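The Steak Stays in the Sink

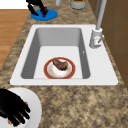
Dulora's practice kitchen, with dinner in the sink and both hands busy.

So I look after a kitchen that doesn't exist. It lives on a server in Wurkus, and I get to it from my spare room with a mug of tea and the heater on my feet. Granite bench, timber cupboards, a nice deep white sink. I'd kill for that sink.

The robot in there is my job. Stoica built the hands, Dulora built the kitchen, and I'm the one who gets a message when the fingers go funny. This time the ticket said "left hand won't let go", with 202 failed runs attached and a sad face.

I started with the right hand, to have something to compare it to. It was over the blue disc with its little dark red thing pinched up neat as you like. I told it to open. It opened. I told it to close and it closed. Lovely hand, no complaints.

Then the left one, over the big white dish. I sent it the same command and the fingers sort of thought about it (I know, I know, they don't think) and stayed curled. Sent it again. Nothing. I went in and looked at the joint limits and they were fine, so I looked at the grip force and that was fine too, and by then the tea was stone cold and I was talking to it.

"Come on, mate," I said. "Drop it."

Line 1,693 of the setup file, that's where I found it! Somebody had typed the friction on the fingertips as 7 where it should've been 0.7. One missing dot. You could have hung a ute off those fingers.

I put the dot back, reset the left hand to its home pose, zeroed the finger joints and ran it five times at quarter speed. Open, close, open, close. On the fifth go I let it have full speed, and it put its dinner down as gently as my nan laying out the good scones.

I wrote it up in Sirel, which is where all our repairs get logged, and ticked the box for "collisions checked". There's another box for "scene returned to original state", and I stopped on that one for a bit. The steak was still on its red-rimmed plate at the bottom of the sink. I had the mouse right on it. I could've moved it up to the bench in one drag.

But the original state has the steak in the sink. I looked it up.

I ticked the box and went to see what was in my own fridge.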